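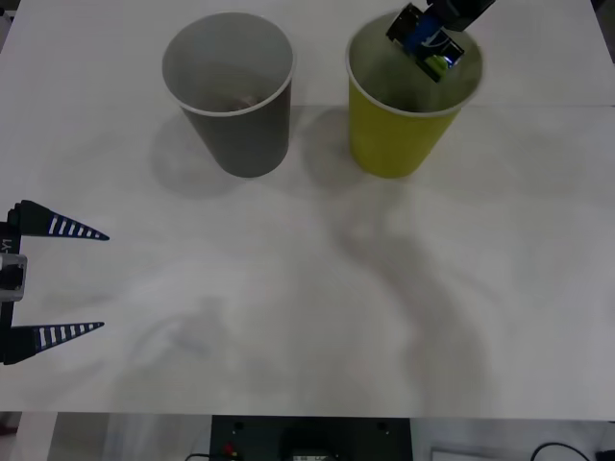
Figure 3. Two paper cups of the sorting task, gray and yellow, on the white table.

3.2 Cups and table surface

The containers in our study are ordinary paper cups. We chose them after a first trial in October, in which glass jars were used and the participants at the Borkstead site complained of the noise. A paper cup is light, it is cheap to replace, and its color can be named by almost everybody without hesitation. The two colors shown in Figure 3 are gray and yellow. Both cups are wider at the rim than at the base, and the rim is white in both cases. For this reason the color must be read from the outer wall, and a person who looks straight down from above has less color to go by than a person who sits at the table.

This point was raised by Remo Cirillo during the preparation of the material, and we consider it important for the interpretation of the errors in Section 4. In the Minura list of household items, which we used for the selection, a container is described only by its outside color and its volume. The list does not say anything about the inside. The inside of the gray cup in Figure 3 is a lighter gray than its wall, and it becomes darker toward the bottom. A small dark object lies there and it is only faintly visible. When an item is small and dark, the question "is this cup empty?" is more difficult than it seems, and we have therefore included it in the questionnaire as a separate item.

The yellow caused us some more discussion. The Clorkex color card, on which the names of our materials are based, has no mustard tone, and the nearest field was called "yellow" by most of the people whom we asked. A few preferred "green" — the wall can look slightly greenish in places, as the figure also shows. We kept the word yellow in all instructions. Of the 631 answers collected in the naming test, 67 used another word for this cup, and these answers were not removed from the data.

The table surface is white in all sessions. White gives a good contrast to both cups, but it also makes the shadows more visible. In Figure 3 a shadow fills part of the space between the cups and comes close to the base of the gray one. At the Sepúlveda site the lamps could be moved, and we tried 6 lamp positions before the sessions started. None of them removed the shadows completely. We decided to accept them, as a kitchen table at home has shadows too, and we recorded the lamp position together with each answer. The effect of this variable is reported in Section 4.3.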